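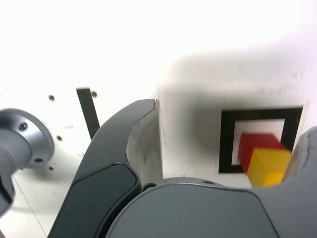 Request 39, opened by Berwyn Humphreys, Covbridge site. Category: replacement parts and budget planning. The site asks that a spare set of gripper fingers be added to the April order for the block-stacking cell. The current fingers remain in service, but the edges are scuffed and pale, with a light chipped edge on one of them. Ullmont quotes a lead time of 11 weeks – longer than the present parts plan allows.

Update 1, Purchasing. Please confirm whether the request covers fingers only or the full gripper. A full gripper would have to be charged to the Rosser equipment budget, which is closed until the next quarter.

Update 2, B. Humphreys. Fingers only, 2 sets. The tabletop should be quoted as a separate line. It has faint scratches and brownish stains, and the site would prefer a new top with the same hole pattern.

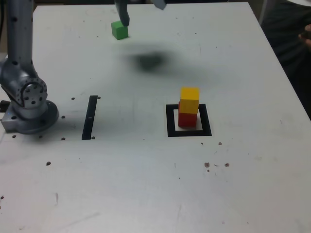

Resolution

Finger sets approved and placed with Ullmont. The tabletop is deferred to the Flundodport review, pending a second quote. Ticket to remain open for 14 days after delivery.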